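Unit 4: Running the Produce Pick in the Kitchen Simulator

Clilo Robotics Club, simulation track
Updated October 16, 2024

Do Units 1 through 3 first. You need a working install of Bruta and your own copy of the kitchen project. If the project opens with a gray screen and no arm, go back to Unit 2 and set the asset folder again.

The task is to pick up one piece of produce from the kitchen counter, lift it clear, and set it down on the cutting board without knocking anything off. You will run it by hand first and then write the script.

Step 1. Load the scene
Open Bruta, choose Load Scene, and pick kitchen_produce. Set the seed to 83. Everybody uses the same seed for this unit so that we can compare runs. Press Reset once after loading. The arm should move to its start pose and stop.

Step 2. Drive the arm by hand
Switch to Manual and select the gripper frame, not the base frame. Move the gripper over the object you want, keeping it pointed straight down. Get the sideways position right while you are still high up. Most failed grasps in the January group came from people lowering the arm and then trying to fix the position at the bottom.

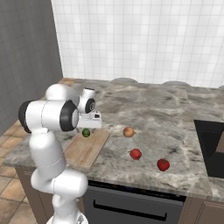 When you are lined up, lower in small steps and switch to the side view before the last one. The fingers should come down on both sides of the object and stop short of the surface. If a finger touches, the contact light in the status bar turns red and the run is marked as a collision. Back up and try again. You don't have to reset for one touch.

Step 3. Save your waypoints
Save three: above, grasp, and lift. Click Save Pose at each one and use those exact names in lower case, or the script in Step 4 won't find them. Open the pose file and check that all three are there before going on.

Step 4. Write the script
Copy pick_template.py into your own folder and rename it. Fill in the poses in this order: above, grasp, close gripper, lift. Leave the wait after the close command at 200 milliseconds. If you shorten it, the arm starts up before the fingers have finished closing. Then add your own place pose over the board and an open command.

Step 5. Run and log
Press Reset, then Run. A log is written to the runs folder every time, including failed runs. Keep the failed ones. Upload your best log and your script to Claker under Unit 4.

Common problems
Object slides out on the lift: your grasp pose is too high. Lower it a little and save it again.
Arm swings wide on the way to the board: you skipped the lift pose.
"Pose not found": check spelling and capital letters.

Unit 5 uses the same scene with a new seed, 178.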